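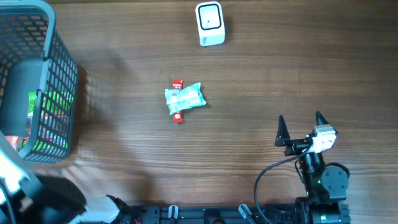
Wanpen Limsakul has packed the snack baskets for the Hatgate walking club for 8 years, and she has opinions. I caught up with her one afternoon in March and asked where a person should even start. "With the basket," she told me, like I'd asked which end of a spoon to hold! She likes dark gray plastic with openings in the sides, because then you can spot a bright green package through the holes without digging. Wrapped snacks get laid out on the wood first (a pale green and white pack across a slim red one, say) so she can see which colors she's got before anything goes in.

I asked if the tall things go in the middle. "Along the wall. Middle is for the soft stuff, or Mārtiņš complains about crumbs." That would be Mārtiņš Navickas, who drives the baskets out to Imthorpe and eats, she claims, at least 4 packs on the way.

He was in the hall, so I asked him. "Two," he said. "And one was already open."

Wanpen wants a second basket before the summer walks start, same gray if the store still has it.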